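Plamham Wood Swatch Notes

Version 4

What this is

Plamham is a set of written notes on how light-colored hardwoods change color indoors. It holds 2317 entries. Each entry is one reading of one piece of wood on one occasion, with the species, the finish, the kind of room it was kept in, and a color value taken with a handheld meter. Most of the wood is hard maple. The rest is birch, ash, beech and sycamore.

The notes began as a shop record. Customers at the Vurstead workshop would order a second shelf or tabletop to match one made years before, and the new piece never matched. Keeping swatches and measuring them was a way to tell people in advance what color to expect.

Files

readings.csv
One row per reading. This is the main table.

pieces.csv
One row per piece of wood, with species, cut, thickness and finish. Join to readings on piece_id.

rooms.csv
Short descriptions of the rooms, including which way the windows face and whether there are blinds.

finishes.txt
Plain notes on each finish, how many coats, and how long it was left before the first reading.

changes.txt
What was fixed between versions.

Columns in readings.csv

piece_id: text, matches pieces.csv
room_id: text, matches rooms.csv
month_no: months since the first reading of that piece, starting at 0
L, a, b: color values from the meter, mean of 5 spots
face: "show" or "back"
cleaned: yes, no or blank
note: free text, often blank

L is lightness. The b value is the one to look at for yellowing, and it is the column most people will want. The a value moves very little in maple and can be left out of simple charts.

How readings were taken

Each piece was wiped with a dry cotton cloth and left on the bench for an hour. The meter was checked against its white tile at the start of every session. Five spots were read on the show face, kept clear of knots, mineral streaks and glue lines, and the mean was entered. The back was read the same way when it had been left unfinished.

Glue lines need a word. Many pieces are panels made from several boards, and two boards from the same stack can start out quite different. The spots were spread over all the boards in a panel, so the reading stands for the panel as a whole. If you need values for single boards, use only rows where pieces.csv says "one board" under build.
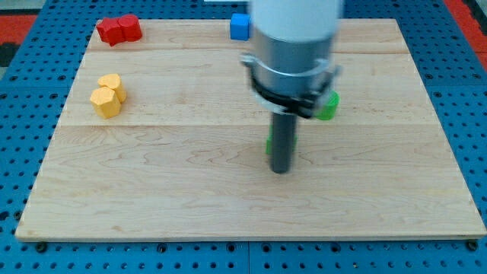
Tarek Tahiri
Maintainer, Plamham Wood Swatch Notes

Species names

Names in pieces.csv are trade names as written on the supplier's ticket. "Maple" alone means hard maple. "Soft maple" is entered as its own species and should not be merged with it. Birch was sold under 4 different names over the life of the notes, and all of them are now entered as "birch" with the old name kept in the ticket column.

Sycamore is the American tree. One supplier, Kokkonen, also sold European sycamore, which is a maple. Those pieces are entered as "maple, European" starting with this version. Earlier versions had them under sycamore, so any species totals you made from those versions will be off.

Finishes

There are 11 finish codes. The most common are:

RAW: no finish
OIL1: boiled linseed oil, two coats
OIL2: mineral oil, renewed when dry to the touch
WB: water-based clear coat, three coats
OB: oil-based clear coat, two coats
SH: blond shellac, three coats
SOAP: soap flakes in water, renewed at each cleaning

The others are listed in finishes.txt. OB pieces start out yellower than the rest because the finish itself has color. Compare them with their own month 0 reading and leave the raw numbers out of any side-by-side table.

Rooms

Room IDs starting with V are in the Vurstead building. Those starting with P are in the Plestomska house, where the windows are larger and there are no blinds on the south side. Room P3 was repainted from cream to white partway through. The meter shuts out room light, so the paint should not affect a reading directly, but the room is brighter now and the wood in it may be changing faster. Rows from after the repaint have "white walls" in the note column.

There was no light logging in any room. Window direction is the best stand-in available.

Known problems

The meter was replaced once. A handful of pieces were read with both meters on the same afternoon and the b values agreed closely, but L came out slightly higher on the new one. No correction has been applied. The meter column in pieces.csv gives the one used for the month 0 reading, and changes.txt lists the row where the switch happened.

Readings are uneven through the year. May has the most, since that was when the shop was slow. December has almost none.

The cleaned column is blank for the oldest rows. Blank means not recorded and should not be read as no.

Kitchen pieces are few, and all of them came from people who cooked on gas. It would be unwise to use them to say anything about kitchens in general.

Piece M-40 was left leaning against a radiator for part of one winter. It is still in the table. Drop it if you are fitting curves.

What the notes can be used for

They are good for a rough idea of how far a maple panel will yellow under a given finish, for matching work, and for teaching. They are too uneven for product testing. Please do not quote them as evidence that one brand of finish is better than another. Brands were left out of the tables on purpose.

License and changes

The tables and text may be copied, changed and shared, with credit to Plamham. If you correct a row, send the piece_id, the month number and the value you think is right. Corrections that can be checked against the paper book go into the next version and are listed in changes.txt.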